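Sunell Wordlist README

Hello, and thank you for stopping by. The Sunell Wordlist is a collection of household and kitchen words as they were written down in letters, recipe notebooks and shopping lists, mostly by people who had moved from one country to another and brought their spelling with them. It was started by Ľubica Urban, who had a drawer full of her aunt's notebooks and wanted to know why the word for a colander kept changing. I joined to help with the typing and have somehow ended up looking after the files as well.

Please do read this page before you open anything, as a few of the columns are not what you might expect from their names.

What you will find in the download

words.csv is the main file. It holds 900 entries, one to a line, each with the word as written, the word as a modern dictionary would have it, the language we believe it belongs to, and a short note.
sources.csv lists the notebooks and bundles of letters the words came from. There are 9 of them, and each has a short code such as TSE or PAN. The Tse letters are the longest by a good way, and the Pandier notebook is the hardest to read.
notes.txt is where we argue with one another. You are very welcome to skip it.
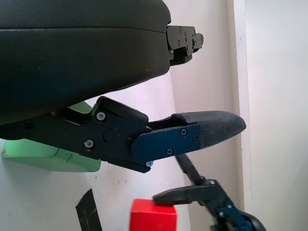
The files are saved as UTF-8. If you open words.csv in a spreadsheet and see odd marks where the letters ľ, č and ť ought to be, close it without saving and use the import menu instead, choosing the encoding by hand. I have lost an evening to this more than once, and so has Gobnait Tully, who is far more patient than I am.

How the words were typed up

Each page was typed by one person and then read against the original by another. Ľudovít Čierny did most of the Slovak, Vilém Trnka the Czech, and Gobnait and Orla Phelan shared the Irish and English between them. Where the two readers could not agree, both readings are kept, with a slash in the middle. We did wonder about settling every one of these before putting the list out, but some of the handwriting is so faded that it would only have been guessing.

Spelling has been left exactly as we found it. If somebody wrote "sossage" then that is what you will get, and the tidy form sits in the next column along. Capital letters are kept too. Accents are a sorer point — people in a hurry leave them off, and a pencil dot from fifty years ago can look very much like a crumb — so please don't build anything too grand on top of them.
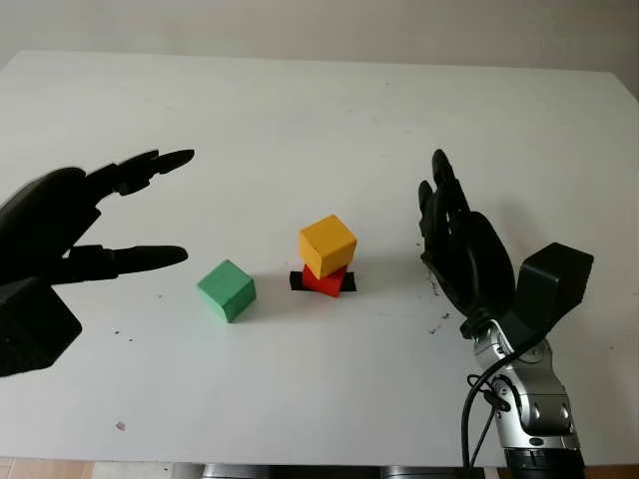
Things to be careful of

The language column is our best opinion and no more. Plenty of the words sit happily between two languages, and the writers plainly didn't mind.
Dates are missing from most of the sources. Where a letter did carry one, it has been copied into the note.
Surnames and addresses have been taken out, apart from the family names used as source codes, which we have leave to use.

Changes

Version 2 came out on 23 April 2018. It adds the Cinurine bundle, mends a batch of doubled lines in the jam and pickle section, and renames the column "form" to "as_written", which Orla had been asking for since November. Version 1 is still there for anyone who has been working from it.

Using the list, and writing to us

You may use the list freely for study, teaching or plain nosiness, so long as you mention the Sunell Wordlist by name. Corrections are very welcome, above all from anyone who grew up with these words at home. Please give the source code and the word as written, and Ľubica or I will look it up in the notebook and write back.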